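Assistance technique Grotard – Suivi de ticket
Objet : pince à main, perte de serrage sur sachets minces
Produit : kit de préhension manuelle Jandau, jeu de 2 pinces
Statut : en attente du demandeur
Priorité : normale

Message initial

Le kit est en évaluation chez nous avant commande. Tâche concernée : saisir un sachet de médicament, le tenir debout, le reposer. Sur les boîtes en carton, rien à signaler. Sur les sachets, la pince droite lâche prise en fin de course : le sachet pivote entre les patins puis glisse. La pince gauche, même réglage, ne présente pas le défaut. Patins bleus d'origine sur les deux.

Déjà essayé :
– nettoyage des patins au chiffon sec : sans effet
– inversion des pinces entre main gauche et main droite : le défaut suit la pince
– réglage de la butée de fermeture du cran 4 au cran 6 : moins de glissements, mais le sachet se plie

Réponse du support

Le défaut suit la pince, on écarte donc le geste de l'opérateur. Merci de vérifier le parallélisme des doigts, pince fermée à vide : glisser une feuille de papier entre les patins et tirer, une fois en haut, une fois en bas. La résistance doit être la même. Joindre aussi des vues du poste, doigts ouverts et en prise.

Complément du demandeur

Pince droite : la feuille est retenue en bas, libre en haut. Pince gauche : retenue partout. Patins de la pince droite déposés et remontés, aucun changement. Essais faits au-dessus d'un tissu à fleurs – le client final, Drestesier, demande des fonds non unis. Vues ci-dessous.

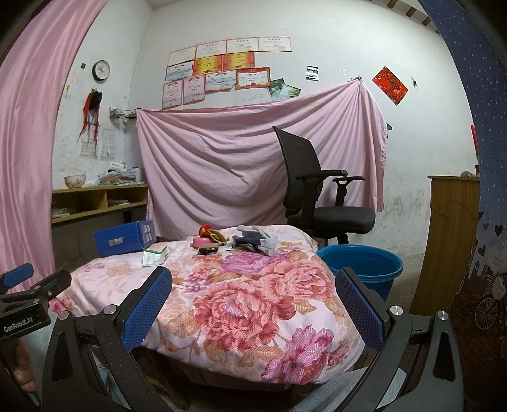
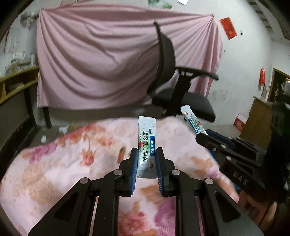

Grotard, atelier de Shibata, le 13 janvier 2019

Analyse du support

Le résultat au papier indique un défaut d'alignement d'un doigt, côté articulation. Le patin n'est pas en cause. Procédure :
1. Desserrer la vis du doigt d'un demi-tour, sans la retirer.
2. Fermer la pince sur une cale plate de 2 mm, maintenir la pression.
3. Resserrer, retirer la cale, refaire l'essai papier en haut et en bas.
4. Revenir à la butée d'origine, cran 4. Le cran 6 est réservé aux objets rigides.

Si l'écart persiste, renvoyer la pince droite seule, avec ses patins montés. L'échange est couvert pendant la période d'évaluation. Ticket maintenu ouvert jusqu'au retour de l'essai papier.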